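The great T-shirt reckoning 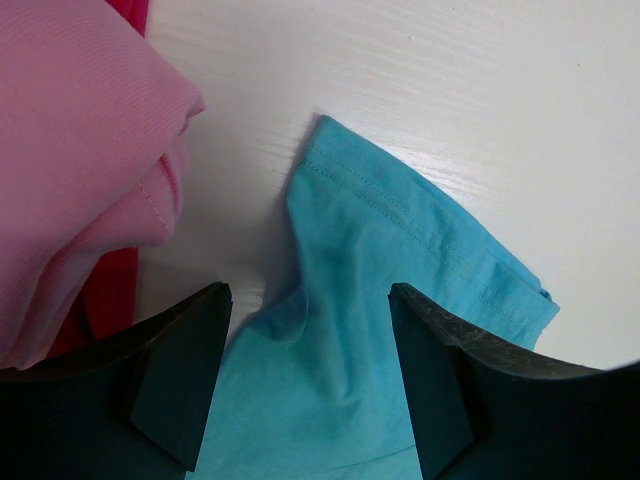

So I finally did the T-shirts. I've been putting it off since November, when the bottom drawer of the dresser stopped closing and I started shoving it shut with my knee, and then the runner popped off on one side and I had a drawer that leaned. For two months I lived out of the laundry pile and pretended that was a system.

What got me moving was my friend Bronwyn, who came over for soup and asked if she could borrow something to sleep in. I opened the drawer (well, wrestled it) and she just stood there and said "oh no." Fair enough! She took a shirt from a fun run neither of us ran and went to bed, and I lay awake thinking about the drawer.

The next morning I dumped the whole thing out and counted, which I do not recommend. 60 T-shirts. I own one torso. There were shirts from jobs I left, a shirt from the hardware store in Ceswood that closed, and three of the same gray one because I kept forgetting I had it.

Now, the folding. I have always folded the way my mom does, which is in half the long way, sleeves in, then in half again and slap it on the stack. It's fast and it looks great until you want the one on the bottom. My neighbor Usa is a file folder, meaning she stands hers up in a row like index cards, and she came over and showed me on the kitchen table with a cup of coffee in her other hand. You lay it face down and smooth it out from the middle with the flat of your hand. Sides in to make a long strip, sleeves tucked back on themselves, then fold up from the hem, but stop a little short of the collar. Then thirds. It should stand up by itself when you let go. Mine fell over. Usa's did not.

I got better at it somewhere past the first dozen. My big discovery is that the hem is everything. If you get those two rows of stitching straight at the start, the rest of the shirt sort of follows along, and if the hem is crooked you end up with a lump in the middle and you might as well shake it out and start over. I tried to save a few lumpy ones by pressing down on them really hard -- no. They just become flat lumps.

Soft old cotton is the worst for this, by the way. The thin ones slide all over and bunch up the second you look away, and the stiff promotional ones I never wear fold like a dream. Very annoying, as it means the neatest part of the drawer would have been all the shirts I didn't want.

I kept 20. That's still a lot, I know, but it includes painting shirts and sleeping shirts and I have made my peace with it. The rest went into two bags, one for the thrift store on Donnelly and one for rags. Kwaku at work has already put in a claim on some of the rags for his bike chain, so I need to remember to bring those in, along with the casserole dish I've had of his since Thanksgiving.

The drawer closes! With one finger! I glued the runner back on and clamped it overnight, and I've opened and shut it maybe more than a person needs to. I did try a shoebox lid as a divider between the short sleeves and the long ones and it's too tall by a hair, so that's getting trimmed this weekend if I can find the good scissors.

Socks are next. I looked in there last night and shut it again. If any of you have a way of dealing with single socks that isn't a bag of single socks, please leave it in the comments, because the bag of single socks is now the size of a cat.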